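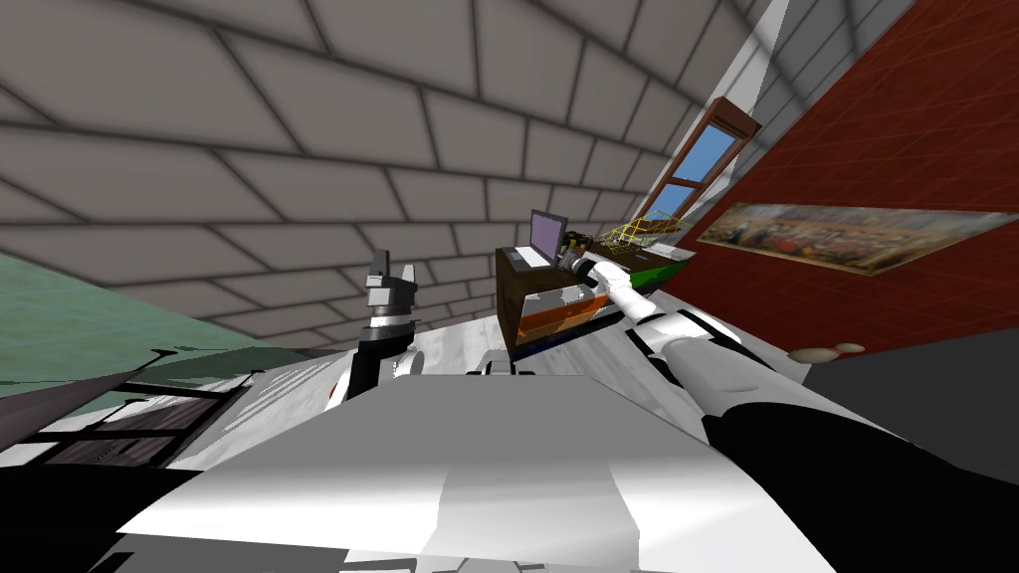 Noltness students take their simulated robot into the study

The robotics club at Noltness has spent most of the term in a room that doesn't exist, and by all reports they're having a lovely time in there. It has a red wall, a window full of blue sky, a long painting crowded with little figures and a wooden desk with an open laptop on it, and the club's two-armed white robot has been given the job of working its way around that desk without knocking anything about.

The members (there are more of them than chairs this year, so bring a cushion if you're visiting) are getting ready for the Hostik Challenge, a competition for school clubs that is run entirely in simulation. Every team gets the same robot and the same set of furnished rooms, and sends in its program to be marked on how gently and sensibly the arms move. A perfect score is 1000. When the club put in its first practice entry in February it came back with 238, which caused a bit of groaning and then a great deal of typing. The latest entry, sent in on 2025-03-18, scored 747, and there was cake!

Much of the improvement came from slowing down. Stela Ursu, who looks after the club's arm code, rewrote the last part of the reach so that the right gripper eases off as it nears the desktop, and the others have been fiddling with the speeds ever since. Their logbook now runs to 117 entries, some of them a full page and some just the word "elbow" with a line under it.

Zamfira Bogdan has taken on the left arm, which is a harder job than it sounds. For now it is kept well up and away from the furniture while the right one works, and she'd like to have both arms sharing a task by the time the final entries are due. The club has named its program Sandu, after a good hour of arguing over the whiteboard, and every new version gets a fresh number and a short note about what changed, so that anyone who misses a meeting can catch up at home.

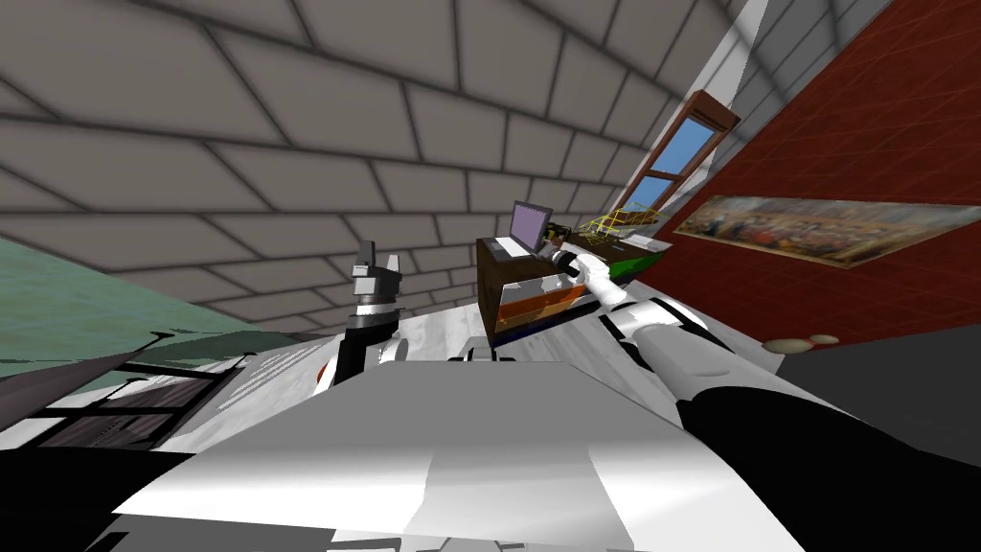 Stela Ursu said she used to watch only the gripper when a run went wrong, and that she has since learned to look back along the whole arm, where the trouble has usually started at the shoulder. She added that newer members are often quicker to spot this than she is, and that she would happily hand over the keyboard more often if they would ask for it.

The club's next hurdle is the regional round, to be hosted by the library at Fukthorpe, where the teams will sit together and watch each other's programs run on the big screen. Families and neighbours are welcome to come along and cheer. Anyone at the school who'd like to join can turn up at the computer room after the last bell, and you needn't have written a line of code before.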